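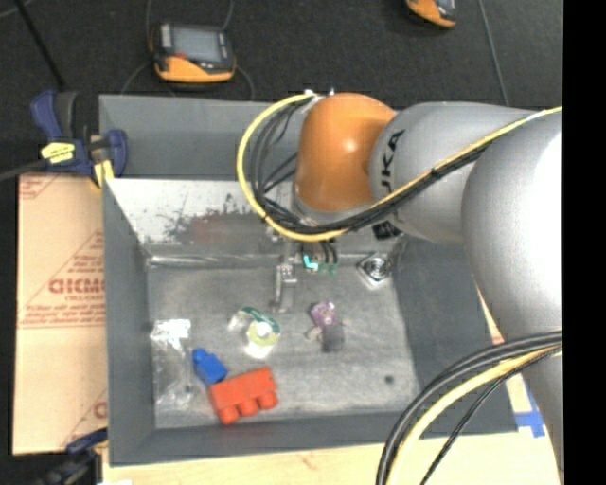 # 书后索引按拼音排,同音字到底归不归并?(附多音字、外文人名、页码区间的处理)

版面首页 > 编校与排版 > 索引与参考文献 > 讨论帖

打印本页 | 用邮件转发

阅读时间:19 分钟

**页码倒查** 发表于 2024年2月10日

手上一部建筑材料史的译稿,版心定稿后 700 页,正文已经过了二校,现在做书后主题索引。出版方是 Londby,体例由他们的索引编辑 Maxine Maihi 定,她给了一份很短的说明,汉字条目按汉语拼音排序,外文条目另列,剩下的让我们自己拟细则报过去。

问题出在"按汉语拼音排序"这句话有两种读法,两种读法排出来的次序不一样。

读法甲:整条拼音一起比。先比第一个音节,同音同调的不管是不是同一个字,接着比第二个音节,依此类推。

读法乙:逐字比。先比首字的音节和声调,音调都同而字不同的,用笔画数把字分开,首字完全相同之后才比第二个字。

拿书里的条目举例。按甲:

石膏
石灰
时效
石英

按乙:

石膏
石灰
石英
时效

甲的结果里,"时效"插在"石灰"和"石英"中间,因为 xiào 在 huī 之后、yīng 之前。乙的结果里,石字五画,时字七画,石字头的全部排完才轮到时字头。

我倾向乙,读者找"石英"的时候眼睛是在找石字,不是在拼第二个音节。但译者坚持甲,理由是乙要求读者知道笔画次序,等于在拼音索引里夹了半套笔画索引。两边都有道理,我想听听实际做过的人怎么定。

另外有几个附带问题,一并列出:

一、多音字首字,"重晶石"和"重结晶"要不要拆到 zhòng 和 chóng 两处。

二、外文人名已经译成中文的,索引里放中文译名还是放原文。

三、连续讨论的页码区间,和零散提及的页码怎么区分。

四、用排版软件自动抽词生成的索引,能不能当底稿。

---

**灰刀** 回复

第一个问题选乙,不用犹豫。

现在的汉语词典大多是先立单字,字头下面再排词,中文读者对"同一个字聚在一处"的预期是词典训练出来的。甲那种把同音字打散的排法,在纯按词条注音排的词典里见得到,用的人要先适应。索引是拿来翻一下就走的东西,不该让人适应。

译者说的笔画问题,影响面比他想的小。需要用笔画来分的,只有同音同调异字这一种情况。一个 shí 下面最多几个字头,读者扫一眼就过去了,不会真去数笔画。笔画在这里只是给编的人一个固定次序,免得两个人排出两个样。

多音字一定要拆。"重晶石"归 zhòng,"重结晶"归 chóng。不拆的话就不叫拼音索引。

---

**夜班排版** 回复 灰刀

不同意"不用犹豫"。

甲和乙的差别在条目稀疏的时候看不出来,在条目密的时候各有各的毛病。建筑材料史这类书,shí、huī、qī、tú 下面会很密。密的时候,乙的毛病是同音字头之间没有任何视觉分隔,读者从"石"一路看下去,到"时"的时候不知道石字是真的完了,还是自己看漏。甲的毛病是同字头被打散,这个楼主已经说了。

所以真要用乙,就要配合版式:每换一个字头,加半行空。或者把字头单独立出来做小标题。两种都占版面。楼主先问清楚索引给了几面,再来选排序规则。规则和版面不能分开定。

---

**页码倒查** 回复 夜班排版

Londby 给的是 14 面,双栏,小五。含外文条目。Maxine Maihi 的意思是这个数字不能动,后面跟的是版权页和空白页,印张已经算死了。

---

**夜班排版** 回复 页码倒查

那半行空就别想了。双栏小五,字头间加空,最后溢出的几乎肯定是尾部外文条目那一段。

可以退一步:只在音节变化处加空,字头变化处不加。音节变化处本来也应该有个导引,页眉上再标首末音节,读者定位够用。

---

**纸边注** 回复

补一个楼主没列的问题,比甲乙之争更容易出错:音节比较时,是逐音节比还是逐字母比。

逐音节比,"西安"的首音节是 xi,排在所有 xian 之前。"先"字头、"纤"字头的条目,音节是 xian,排在所有 xi 字头之后。

逐字母比,"西安"写成 xian,会跟"纤维"的 xianwei 混到一起去。

中文索引里没有理由用逐字母比。但很多人拿表格软件做,先把条目转成无空格的拼音串,再按那一列升序。这样做出来的就是逐字母的结果,自己还不知道。转拼音的时候音节之间必须留分隔符,而且这个分隔符在排序时要小于所有字母。空格满足这个条件。隔音号在有些排序设置里会被忽略,等于没加。

声调也要处理。拼音列如果带调号,ā 和 a 的先后要看软件的排序表。稳妥的做法是音节后面跟数字调,例如 shi2 gao1,再排。

---

**三校未竟** 回复 纸边注

数字调有个坑。shi2 gao1 这种写法,字符比较时数字通常小于字母,所以 xi 加数字会整体排在 xian 之前,这是对的。但如果软件开了"自然排序",会把数字当数值处理,遇到条目里本来就带数字的,就乱了。书里有没有以数字或字母开头的条目?

---

**页码倒查** 回复 三校未竟

有,不多,主要是几个化学位置编号和颜料代号。现在的处理是数字开头的归到最前面单列一组,拉丁字母开头的归外文部分。条目中间的数字不参与排序。

---

**三校未竟** 回复 页码倒查

化学位置编号不要参与首字判断。位置编号后面跟汉字的,应当跳过编号按汉字排,否则读者要记得那个编号才查得到。颜料代号是整体名称,单列可以。

希腊字母前缀同理,跳过。

---

**灰刀** 回复 夜班排版

版式那点我接受。音节处加空,字头处不加。

但甲乙之间我还是主张乙,而且有一个理由前面没提:甲要求每一个条目的每一个字都注对音,乙只要求首字注对,后面的字即使注错,错位范围也只限于同一字头之内。从差错控制的角度看,乙的容错好得多。第二个字是多音字的情况很多,比如"石"后面跟"重"、"调"、"行",甲全都要人工核。

---

**lianzi_k** 回复 灰刀

这个说法有漏洞。乙也要往后比,第二个字注错,在"石"字头这种条目密集的地方,一样会错出去好几行。不能说错在字头内就不算错。无论甲乙,注音都要全条核对。

我是甲派。理由跟译者不同:这本书如果以后出电子版,检索结果的列表多半按整条拼音串输出,纸书跟电子版同一套次序,后续维护只有一份数据。用乙,等于纸书一份、电子版一份。

---

**灰刀** 回复 lianzi_k

电子版有检索框,没有人会在电子版里翻索引的次序。为了一个不存在的使用场景牺牲纸书,我看不出必要。

而且电子版排序也不见得是整条拼音串。常用的拼音排序表是给每个汉字一个固定位置,逐字比下去,同字自然聚在一起,出来的结果更接近乙。

---

**lianzi_k** 回复 灰刀

排序表那一点你说得对,我收回"多半按整条拼音串"。但这恰好引出另一个麻烦:那种排序表一个字只有一个位置,多音字按常用音归。"重"在表里只在 zhòng,"重结晶"会跟着"重晶石"走。你刚才又说多音字一定要拆。那么拿这种表排完,还是要人工把"重结晶"搬到 chóng 去。

---

**灰刀** 回复 lianzi_k

要搬。做法是给条目加一个排序键字段,显示用显示字段,排序用排序键。多音字条目在排序键里换成一个同音的单音字,或者直接写注音。专业索引软件都有这个字段,没有这个字段的软件不要用来做中文索引。

---

**纸边注** 回复 灰刀

换同音字的办法我不建议。换成同音字之后,这个条目在乙的规则里会跟那个同音字的字头混在一起,笔画也变成那个字的笔画。"重结晶"的"重"如果换成"虫",它就按虫字的笔画落位,虫六画,重九画,位置是错的。

排序键应当写成结构化的:音节、声调、笔画数、原字,四段一组,每个汉字一组。麻烦,但是可以用脚本从注音列生成,只有多音字需要手填注音。这样甲乙两种规则都能从同一份数据里导出来,甲只取音节和声调,乙四段全取。lianzi_k 担心的两份数据也就没有了。

---

**lianzi_k** 回复 纸边注

这个可以。如果数据是这么存的,我对纸书用乙没有意见。

---

**页码倒查** 回复 纸边注

我们用的是 Sovance,有排序键字段,但长度有限制,四段一组的写法遇到长条目会被截断。截断不报错。上一本书吃过这个亏,两个长条目的键截断之后完全一样,软件就按录入先后放了。

---

**纸边注** 回复 页码倒查

那就不要在 Sovance 里排。导出来在外面排好,生成一个顺序号,再作为排序键导回去。顺序号要补足位数,左侧补零。

每次增删条目都要重跑一遍,所以这个动作放到条目冻结之后。冻结之前随便怎么排都无所谓,反正是给自己看的。

---

**校样夹子** 回复

多音字那条提个反对意见。

拆是原则,但应该在没有放条目的那一边留一个参见。很多读者并不清楚"重晶石"和"重结晶"读音不同,或者知道,但翻的时候下意识去了 zh。"重结晶"归 chóng,同时在 zhòng 的"重"字下面放一行"重(chóng)见……"指过去。

尤其是地名和姓氏。书里有没有六安、东阿、乐清之类的?这些读音正确率很低,不留参见,等于把条目藏起来。

---

**灰刀** 回复 校样夹子

地名留参见,同意。普通词汇不留。14 面里经不起每个多音字都挂一行。

---

**校样夹子** 回复 灰刀

挂的是字,不是条。一个多音字只挂一行,不管下面有几个条目。全书首字为多音字且真有分歧的,没有那么多。

---

**页码倒查** 回复 校样夹子

刚过了一遍首字:重、调、藏、朝、行、乐。"调"在首字位置书里全读 tiáo,不必挂。"朝"只有"朝阳面"和"朝天瓦"两类,分属 zhāo 还是 cháo 要再问译者,我原来都按 cháo 处理。"藏"有"藏式"zàng 和"藏水槽"cáng,这个确实要挂。

挂字参见的办法我先采用,报给 Maxine Maihi 看。

---

**三校未竟** 回复 页码倒查

"朝阳面"指面向太阳的一面,cháo。只有地名或者早晨的太阳那个意思才牵扯 zhāo。书里如果是讲墙面朝向,不用问。

---

**旧铅字** 回复

说第二个问题,外文人名。

译名进中文序,原文进外文序,两边都给页码还是一边给页码一边给参见,这是个老争论。我的意见:全部页码只放在中文译名下,外文部分只给原文和对应译名,不给页码。例如原书作者,正文里译作"卡拉扬尼斯",中文部分写:

卡拉扬尼斯,A.(Karagiannis, Amra)

后面跟页码。外文部分写:

Karagiannis, Amra 见 卡拉扬尼斯,A.

理由是两边都放页码,后期改页码要改两处,一定会改漏一处。

---

**lianzi_k** 回复 旧铅字

从编的人的角度是这样,从读者的角度不是。学术书的读者往往只认得原文,见了译名不敢确定是谁。让他先去外文部分找到译名,再翻回中文部分找页码,多一道手续。通行的双挂规则是:参见的目标条目页码很少的时候,直接双挂页码,参见省掉;页码多或者下面有副标目的时候,才用"见"。

这条对主题条目也成立。"熟石灰 见 氢氧化钙",如果氢氧化钙下面只有一处页码,写"见"占的地方比直接写页码还多。

---

**旧铅字** 回复 lianzi_k

规则我知道。问题是执行。页码只有一两处时双挂,三校加了一处提及,现在变成页码多了,要不要改回"见"?没有人会回头改。结果同一份索引里两种做法并存,看起来像随意。

一刀切的好处是可检查。

---

**lianzi_k** 回复 旧铅字

条目冻结之后统一跑一遍就行,上面纸边注已经说了这个流程。阈值定死,满 3 处页码或者有副标目的用"见",不满的双挂。机器可以判断,不靠人记。

另外改页码漏一处的问题,前提是手工填页码。如果页码来自锚点,两边指同一组锚点,不存在漏改。

---

**旧铅字** 回复 lianzi_k

锚点那套我做过一次,排版那边一换文件,锚点丢了一批,丢的时候没有提示。之后我就手工填。这个各人经历不同,不争了。

---

**夜班排版** 回复 旧铅字

锚点丢失多数是正文从纯文本重新灌入造成的。三校之后还允许重灌正文,是流程的问题,跟锚点没有关系。

Juto 里面索引标记是跟着字符走的,复制粘贴带格式就不会丢,粘成无格式文本必丢。跟排版的人讲清楚这一句,能省很多事。

---

**旧铅字** 回复 夜班排版

讲过。换了一个人接手,又粘成无格式。

---

**纸边注** 回复

外文人名还有一处:带前缀的姓。van、de、von 这类,放在译名里是"范""德""冯",排到中文序里分属三处,放在外文部分又有是否计入前缀的问题。中文译名按译名首字走,不拆前缀,这点争议不大。外文部分按该国习惯走,同一个前缀在不同国家规则不同,只能逐个查。

斯拉夫姓氏看着简单,问题在转写。比如书里引的 Atanasov 那批试样,原书正文用拉丁转写,参考文献里有一处用西里尔字母。索引只立一个,用正文形式,西里尔形式不另立。

---

**页码倒查** 回复 纸边注

"Atanasov"在书里是一个试样系列的名称,不是人名,译者没有译,正文里就保留原文。这种保留原文的专名我放外文部分,不在中文部分重复。有人反对吗?

---

**纸边注** 回复 页码倒查

那就放外文部分,但中文部分"试样"条下要有一个副标目指过去。读者如果只记得"那批砂浆试样",他会查"砂浆"或者"试样",不会查 A。

---

**校样夹子** 回复

第三个问题,页码区间,还没有人说。

区分两种写法:连续讨论写起止页,中间用连接号;各页分别提及但不构成连续讨论的,逐页列出,用逗号或顿号隔开,即使页码恰好相连也不合并。

这一点自动生成的索引全部做不对。软件看到相邻页都有标记,就合并成区间。合并之后读者以为那几页是专门讨论,翻过去只有每页一个词。

另一头,一节连续讨论里中间有一页碰巧没出现该词,软件会把区间拆成两段。那一页讲的可能仍然是同一个东西,只是用了代词或者简称。

---

**三校未竟** 回复 校样夹子

区间的末页也常错。标记打在标题上,区间只有起页,末页是编的人看着估的。下一节标题在页首,末页应为前一页,经常写成本页。

查的办法:把所有区间按末页排一次,跟各节起始页对一遍,末页等于下一节起始页的挑出来看。下一节从页中间开始的没错,从页首开始的就错了。

---

**灰刀** 回复 校样夹子

还有页码的缩写。末页页码省略相同的前几位,西文书里很常见,中文书建议写全。省下来的宽度有限,中文读者不习惯,容易误读成另一页。

插图页码用斜体或者加括注都可以,在索引开头写一句说明。脚注里的内容用"注"字标出,带上注号。

---

**夜班排版** 回复 灰刀

斜体数字在小五的宋体旁边辨认度很差,尤其是胶版纸。用括注,或者用粗体。粗体一般留给主要论述页,两个都用粗体就冲突了,所以插图用括注。

---

**校样夹子** 回复 夜班排版

主要论述页标粗体我不赞成。什么叫主要,编索引的人自己判断,等于替读者做结论。一个条目如果页码多到需要用粗体来提示主次,说明该拆副标目了。

---

**灰刀** 回复 校样夹子

14 面,拆不开。

---

**校样夹子** 回复 灰刀

拆了副标目用接排,不另起行,占不了多少。副标目之间用分号,层级只到第二级。第三级接排读者分不清从属关系,干脆不设。

一串光页码超过一行的条目基本没人用得下去,这类条目与其标粗体,不如删掉一半零散提及。"石灰"在一本建筑材料史里,每一章都会出现,19 章逐一列出页码没有意义。只收定义、成分、生产、用途各节,其余靠副标目带。

---

**夜班排版** 回复 校样夹子

接排副标目我支持。提醒一下转行:副标目接排时,转行处不要把页码跟它的副标目断开,副标目在行尾、页码在下一行行首,很难看,也难读。两者之间用不可断的空。条目跨栏的话,下一栏开头重复主标目,加"(续)"。

---

**页码倒查** 回复

各位的意见我汇总到现在的细则里,还没定的用问号标出:

排序:逐字比,音节、声调、笔画,再到第二个字。音节变化处加空,字头变化处不加。页眉标首末音节。

首字多音:分归各音。有分歧的字在另一音下挂一行字参见。

编号与希腊字母前缀:跳过。

人名:中文译名立条,括注原文。外文部分给原文。双挂还是用"见"?

区间:连续讨论用起止页,写全。零散提及逐页列出。

插图:括注。

主要论述页:不标粗体?

副标目:接排,只到第二级。

第四个问题,自动抽词,还想听听意见。译者给了一份用词频抽出来的词表,说可以直接当底稿。

---

**纸边注** 回复 页码倒查

不能当底稿,可以当核对表。

词频高的词在主题索引里价值往往最低。值得立条的概念,有一部分在正文里根本没有以名词形式出现过。比如一段讲两种砂浆在接触面上不粘合的原因,通篇没有"相容性"三个字,但读者会查"相容性"。抽词抽不出来。

正确的次序是先通读、标主题、立条目,编完之后拿词表来对,看有没有漏掉的专名。专名这一类,机器比人可靠。

---

**lianzi_k** 回复 纸边注

专名之外,同义词也可以靠词表查。译稿里同一个术语前后译法不统一,词表里会以两个词出现。"灰泥""灰浆""石灰浆"都在的话,要先问译者是不是一回事,再决定立几条。这其实是在替正文做术语校对,顺便把正文也改了。三校之前做最合适,三校之后发现就只能在索引里用"见"来补。

---

**旧铅字** 回复 lianzi_k

三个未必是一回事。原文如果分得开,译者就该分开,索引照分。不要替他合并。

---

**页码倒查** 回复 旧铅字

问过了。"灰泥"对应一个原文词,"灰浆"和"石灰浆"对应另一个,后两个是译者前后没统一。正文改为"石灰浆",索引立"灰泥""石灰浆"两条,"灰浆"用"见"指向"石灰浆"。改动处已经标在二校样上。

另外 Maxine Maihi 的回信到了,抄一下跟本帖有关的几句:排序按逐字;字参见可以用;粗体不用;人名在外文部分一律用"见",不双挂页码。最后一条她没有写理由。

---

**旧铅字** 回复 页码倒查

一律用"见",好。

---

**lianzi_k** 回复 页码倒查

按她的来,体例归出版方定。我保留意见。页码只有一处的外文人名,建议在细则里单记一笔,重印的时候还可以再提。

---

**三校未竟** 回复 页码倒查

"见"和"参见"别混用。"见"后面不应该再有本条页码,"参见"是本条有页码、另有相关条目。交稿前单独查一遍:所有"见"条后面带数字的,挑出来;所有"见"指向的目标条目,确认存在,而且目标不是另一个"见"。

---

**页码倒查** 回复 三校未竟

查了,循环参见有一对:"铅白"见"碱式碳酸铅","碱式碳酸铅"又见"铅白"。两个人分头做的。正文多用"铅白",页码归"铅白"。

---

**夜班排版** 回复 页码倒查

条目冻结以后先给排版灌一遍看面数,别等全部查完。超了的话先压零散提及,字号不要动。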